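Drurmont CPU lift set: README for the fault subset

Read this before training on anything in the "faults" folder. It covers the runs in which our arm was asked to lift a processor out of a desktop PC and did something else with its afternoon. There are 289 runs in the full set. Seven of them ended in an emergency stop, and those seven are why the folder has its own README. 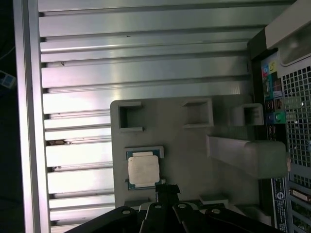 Maintained by: Morag Guthrie and Silvan Kaufmann
Last changed: Jul 25, 2026

The wrist camera looks past the black fingers at the processor on its grey tray, with the heatsink fins alongside. Those fins are the trouble. They reflect enough light that the Clirby depth filter read bright metal as empty space, and the planner, being trusting, took the short way through it.

Known problems:

Force limit. It was set in the wrong units until April. Early runs press much harder than their logs claim. Žofie found this by reading the manual, a method we now recommend.

Stop button. In four runs the stop was logged up to 500 ms late. Don't use those timestamps for safety work.

Labels. "Success" means the gripper closed. It doesn't mean it closed on the processor. Xiaoyan Jiang is relabelling by hand and would welcome company.

Do not replay these trajectories on a real arm. Suqin Gu has the spare fingers, and she has stopped lending them out.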